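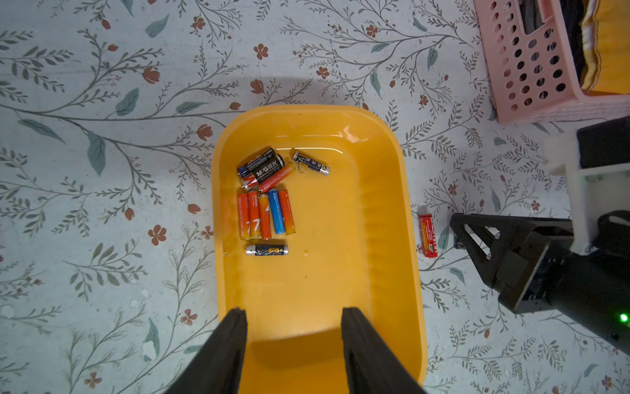

AA batteries in a yellow basin.

The Headset Is Fine. Where Are the Games?

Every November I get the same email from my cousin, who wants to know whether this is finally the year to buy a VR headset for the house. Every November I write back something long and unhelpful. This year I'm doing it in public.

The new pitch goes like this. The hardware is lighter, the picture is sharper, setup takes four minutes, and you no longer need to clear out the living room. I accept all of that. I've spent a month with the Steller headset and it's a comfortable piece of kit. I wore it through a whole evening and my neck didn't complain until the next day.

What I don't accept is the next step in the argument, the one where better goggles are supposed to mean better games. I've heard it with every generation and I'm still waiting to see it happen.

Take Brullevgate, the one everybody is told to start with. It's a detective story set in a walled harbor town, and the first hour is wonderful. You lean over a railing and your stomach drops. You pick up a letter, turn it over, and find writing on the back. Then you pick up another letter. By the third hour you've read the mail of an entire town and the plot has moved one street. Played on a regular television, I think it would be called a slow adventure game with nice lighting, and reviewers would have said so. In a headset it gets called a landmark.

We grade these things on a curve, and I include myself. I gave Brullevgate's predecessor a very kind write-up and have not touched it again.

Amarachi Ekwueme, who designed puzzles at Nallden before going out on her own, told me I was being unfair. Small teams are making these games for a small audience, she said, and an audience that size won't pay for 40 hours of anything. She's right about the money. But the price on the store page doesn't know the team is small. If I'm charged the same as for a full console game, I'm going to compare it with a full console game.

I went through the store list that came with my headset. It shows 447 titles, which sounds like a healthy shelf. Take out the demos, the relaxation apps, the shooting galleries and the roller coasters, and I was left with 16 I would describe to a friend as a game with a beginning and an end. I had already finished 13 of them on older hardware. You could argue with my sorting, and my editor, Sabine Thiele, did, mostly over the fishing one.

Then there's the question of what happens after the purchase. Nallden likes to talk about how many people own a headset. I have never once seen them say how many people put it on last week. Those are very different numbers, and a company that was proud of the second one would print it on the box. Devendra Kanaujia runs a games shop near me and takes trade-ins. He says the headsets come back looking newer than any other machine he buys, with the straps still stiff.

None of this means VR is doomed. People have been announcing its death almost as long as they've been announcing its arrival, and I don't trust that crowd either. The Lammers racing game is terrific, and I'd put it up against anything on a flat screen. Sitting in a car is something a headset does well, because you're sitting down, you're looking where you would look anyway, and your hands have a wheel to hold. More studios should start from what the thing is good at and work outward. Far too many still start with a movie they wish they had directed and ask me to stand in the middle of it while two characters explain their childhoods.

So, to my cousin: if you love racing, yes. If somebody in the house has already played those 13 and wants the rest, maybe, and look at a used one first. If you want it because the ads look exciting, go try one at a friend's place for two evenings. Pay attention to the second evening. Ask whether anyone reached for it before you brought it up.

I'll look at the store list again in the spring. Brullevgate has a second chapter coming, and I'm told there will be fewer letters.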